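Workshop tips: waking up an old home computer without hurting it

Updated April 26, 2026

I get a fair bit of mail asking how I go about a machine that has been sitting in an attic for half my lifetime, and I keep writing the same long reply, so I've finally put it all on one page. Most of this I learned by doing it wrong first. I'm no engineer, only a person with a spare bedroom full of beige plastic and a very patient household, so take what suits you and leave the rest.

Leave the power switch alone

I know, I know. It came in the mail, you've been waiting all week, and the plug is right there in your hand. Please put it down! Before anything else, take the lid off and have a good look with a flashlight. You're looking for capacitors with a domed top, brown crusty patches on the board, green fuzz on the chip legs, and anything that rattles. My old Pledlow had a paper clip wedged under the keyboard connector, and I dread to think what it would have done with current running through it.

Have a sniff, too. Leaking capacitors have a sour, fishy smell that you won't forget once you've met it. If you catch it, have them changed before you go any further.

If your machine has its power supply built into the case, keep your fingers well out of that section even with the plug pulled. The big capacitors in there can hold a nasty charge for a long while. The same goes double for monitors, and I don't open those at all. I take mine to a repair counter in Jonbridge and pay the bill cheerfully.

Test the power brick by itself

External bricks are where I've seen the most grief. A bad one can send far too much voltage down the line and take your memory chips with it. Set your meter to DC, look up the pinout for your exact model (not the one that looks nearly the same), and check each rail with the brick unplugged from the computer. Mine are meant to give 5 volts on the main line, and if I see a number that's climbing while I watch, that brick goes straight in the recycling box.
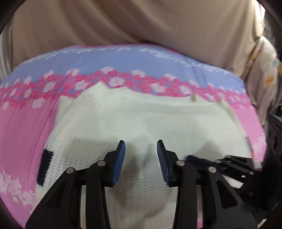

Remember that a brick can look perfectly healthy with nothing attached and then sag as soon as it has work to do, or do the opposite and behave only when loaded. I use a car lamp bulb or a fat resistor as a dummy load and leave it going through a cup of tea. If you can afford a modern replacement supply, buy one. I paid 628 for a boxed Hunley with all its manuals (more than I admitted at home) and there was no way I was going to trust it to a forty-year-old lump of epoxy.

Cleaning contacts

Half the "dead" machines I've been given only had dirty sockets. With the power off, and yourself grounded, ease each socketed chip up a little at one end, then the other, and press it back down square. That small bit of movement scrapes the tarnish off the legs. If you do lift a chip all the way out, note which way the notch faces before you move it. I take a photo on my phone, and then I take another one, because I have been known to photograph my thumb.

For edge connectors, use isopropyl alcohol on a cotton swab and keep going until the swab comes away clean. A soft white eraser will help with stubborn marks, but go gently and brush away the crumbs. Please don't use the abrasive sort of eraser, or steel wool, or anything from under the kitchen sink.

Floppy drives

Don't feed your one good disk to a drive you haven't cleaned. I lost a whole set of Gavalas utility disks that way one February and I'm still cross about it. Old disks can shed their coating onto the heads, and then the heads scratch the next disk you put in, and on it goes.

Open the drive, find the heads, and wipe the lower one very lightly with a swab and alcohol. The upper head on a double-sided drive sits on a delicate little spring, so never lift it farther than it wants to go. Next, wipe the old grease off the rails with a dry cloth and put on the smallest dab of fresh light grease. If the drive uses a belt, check whether it has gone slack or gummy. A gummy belt leaves black tar on everything - your fingers, the pulley, the cat - and alcohol will shift it from the first two.

Once it's clean, try a disk you don't mind losing. Let it read for a while, take it out, and turn it slowly in its sleeve to look for rings on the surface. If you find any, clean the heads again before trying another.
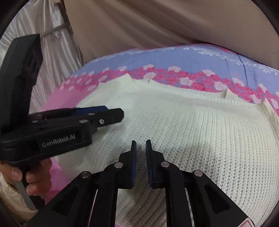 White knit fabric.

Keyboards

Keycaps will generally come off with a proper wire puller, but go slowly over the space bar and the shift keys, which often have a metal bar hooked underneath. Soak the caps in lukewarm water with a drop of dish soap, swish them around, and let them dry overnight on a towel. Hot water can warp them. Keep the springs in a jar with a lid. I can tell you from experience that a saucer won't do.

Screws and other small things

I use an old egg carton, with one hollow for each stage of the job, filled in order from the left. When it's time to put everything back, I work from the right. A bit of masking tape on the lid with the model name helps when a project gets put aside for a few months, as mine nearly always do.

Old plastic gets brittle, so when you put a screw back, turn it backward first until you feel it drop into the existing thread, then tighten it by hand. Stop as soon as it's snug. An electric screwdriver will split a post before you've had time to say oops.

Storing the ones you're not using

Keep them somewhere dry with a steady temperature, out of the sun, and take out any battery. Yes, even if it looks fine today. Label your cables while you still remember what they belong to, and coil them loosely in a box with the right power supply.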